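Vandholm Bay Apartments: resort fee and the 3-night minimum
Holiday Rentals and Resorts > Booking Questions

tidewater_k
Posted 1/12/20
Trying to price a stay in May at Vandholm Bay, one-bedroom, garden side. The booking engine on their own site gives me $806 for the stay before tax. The confirmation page then adds a resort fee of $131, charged per stay and not per night. Two questions.
1. Is the fee the same if I book through an agency site?
2. The calendar blocks anything under 3 nights. Is that enforced if you phone?

gatau_regular
Reply to tidewater_k
1. Yes. The agency sites list it as "payable at property," so the headline rate looks lower. Add it back in and the totals match to within a few dollars.
2. Enforced online. By phone they will sell a two-night gap between existing bookings if it falls inside two weeks of arrival. They won't do it months out.

Allis
The totals do not match in my experience. I compared both last spring for the same unit and dates. The agency rate came out lower even with the fee added, and the agency let me cancel up to 48 hours before. Direct was 14 days or lose the deposit.

gatau_regular
Reply to Allis
Which rate code? Direct has two. The one that shows first is the advance purchase rate, and that has the 14-day rule. The flexible rate is on the second tab and has the same cancellation terms as the agencies. You may have compared two different products.

Allis
Reply to gatau_regular
Possible. I didn't see a second tab. If it takes a second tab to find the standard terms, that is a fault in the site. I'd still tell the OP to check both.

M. Lahlou
I manage reservations for a different property (Sadeghi House, up the coast), so no stake in this one. General points on per-stay fees:
- Ask whether the fee is taxed. It usually is, and the tax often isn't in the quoted figure.
- Ask whether it applies again if you extend. On some systems an extension is entered as a new booking and the fee posts twice. The desk can remove it, but you have to ask before checkout.
- Get the list of what it covers in writing. Parking is the one most often left out.
Magdy Lahlou

tidewater_k
Thanks. I emailed and got the list: pool, gym, wifi, beach towels, one parking space, and a "welcome light lunch" on arrival day if you check in before 2. No mention of tax, so I've written back.

pelican_row
The light lunch is real but small. You collect it at the pool kiosk with your key card. We stayed in the garden block and had ours on the patio. 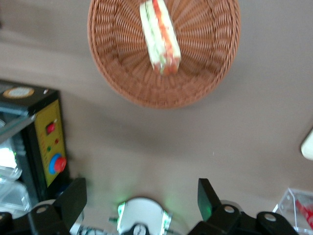 Sandwich in the basket, garden block

Wifi was fine for email and slow for video after 8 pm. Parking space was numbered and close to the unit. The gym is one small room by the laundry.

Allis
Reply to pelican_row
So the fee buys a sandwich and a parking space. The pool and wifi were included in the rate before they brought the fee in.

pelican_row
Reply to Allis
The nightly rate dropped when the fee came in. Not by the full amount on a short stay. On a week it was close to even.

gatau_regular
Agree with pelican_row on the week. A flat fee penalizes short stays. If the OP can go to seven nights the fee stops mattering much.

Also worth asking about loyalty points. They take over 4000 points for a fee waiver, direct bookings only, and it isn't shown at checkout. You have to request it by email before arrival.

tidewater_k
No points, first visit. Found the second tab. The flexible rate is $40 more for the stay with 48-hour cancellation, so gatau_regular was right about the codes. The agency total is still $12 below that.

Allis
As I said.

tidewater_k
Reservations answered. Fee is taxed, and it posts once if the extension is made on the same confirmation number. I'm going with direct flexible and will ask for a unit away from the kiosk.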